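Ticket 757: Demo cell, open day prep
Site: Orngate, ground floor lab
Opened by: Rima Geagea
Assigned to: Man-lok Ng
Priority: High until visitors leave, then normal
Status: Closed, one item carried over

Reported problem

Cell 2 stopped partway through the spoon and bowl demo during the morning rehearsal. The arm went to its start position and stayed there. The Plurkon console showed a soft stop with no fault code. Restarting the job from the console gave the same result. The first visitor group was due at 11:00 on 14 July 2025, so I asked for someone to come down right away.

Rima Geagea

Log

9:10 Man-lok Ng
Went through the console log. The job is waiting on a "workspace ready" signal that never arrives. E-stop chain is fine, air is not used on this cell, network is fine. Moved the arm by hand control over the mat and checked the wrist view at low speed. Wrist camera is live and exposure looks normal.
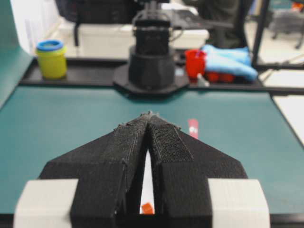

The ready signal comes from the fixed camera, so the wrist side can be ruled out for the stop. I did write up two things while I was there. The hook-and-loop strip on the right finger is fraying near the tip and should go on the parts list. Also, the ledge behind the mat has a cup, a glove and a small bottle on it. None of that is in the way of the arm, but Rasha wants the ledge clear before guests come in.

9:35 Man-lok Ng
Set the fixed camera check to bypass and ran the job at reduced speed with the gate closed. Job runs from start to end. Did this twice. Bypass is not allowed with visitors present, so this is only to confirm where the problem is.

9:50 Rasha Masri
Can we run the demo from the wrist camera only? The Haddad group is coming mainly to see the utensil handling, and they will be watching the wrist view on the big monitor anyway.

9:55 Man-lok Ng
Not with people at the gate. The picture itself is good enough to show, though. Spoon is held just under the neck and the orange piece in the bowl can be made out next to it.

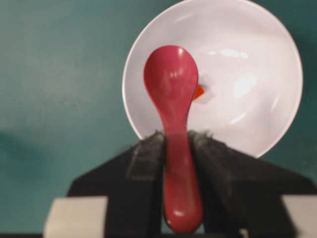
Grip force is at the value Siham set in May and I left it alone. If anyone asks for a faster run, please say no. The speed limit for open days is set in the Trultarero profile and needs a supervisor login to change.

10:05 Siham Sleiman
Check the fixed camera before you touch any thresholds. The ready check compares the live view with a stored reference and wants at least 1,000 matched points. If the view is soft it will never get there, and the console only reports it as "waiting."

10:15 Man-lok Ng
Confirmed. Pulled the current fixed camera view from the console. It is mostly blurred green, and the check can't find anything to match.
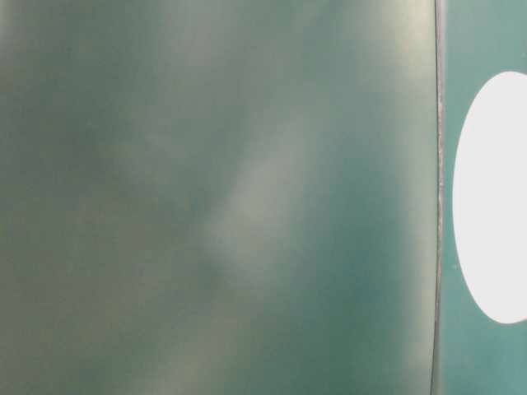 Fixed camera view at 10:15, gripper and bowl not visible.

10:25 Man-lok Ng
Lens lock screw was loose and the mount had turned on its bracket. Put the mount back on the scribed line, refocused, tightened both screws. Match count now almost 2,000. Turned the bypass off and confirmed it is off in the job settings.

10:40 Man-lok Ng
Three full runs with the check active, no stops. Handed back to Rima.

10:45 Rima Geagea
Thanks. Ledge is cleared. Elias Kassab is at the gate for the first group and has the short restart sheet.

13:20 Elias Kassab
Both groups done. No stops. One visitor asked why the arm pauses before it starts, so I explained the ready check.

Carried over

Replace finger strips on cell 2 (Man-lok).
Ask Plurkon if the console can show the match count with the waiting message (Siham).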